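Darneck Project Report: Picking Up Thin Tools with a Two-Finger Gripper

Method

We wanted to know whether grasp training on thick handles carries over to thin ones. Our Miranda policy was trained on 14 demonstrations with a small fish net, then tested in 12 trials. The wrist camera was the only input.
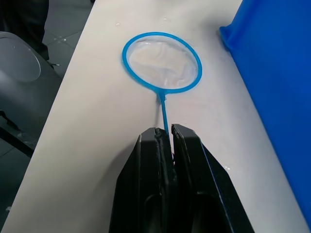
Why did we use a wrist camera alone?
The overhead view lost the handle whenever the arm passed over it, and leaving it out made training shorter.

Results

Of the 12 trials, four failed. In three the fingers closed beside the handle – the approach angle was off each time. In the other the net slipped during the lift. The Susel baseline, trained on thick handles only, failed nine times. We plan to repeat the test in August with softer finger pads.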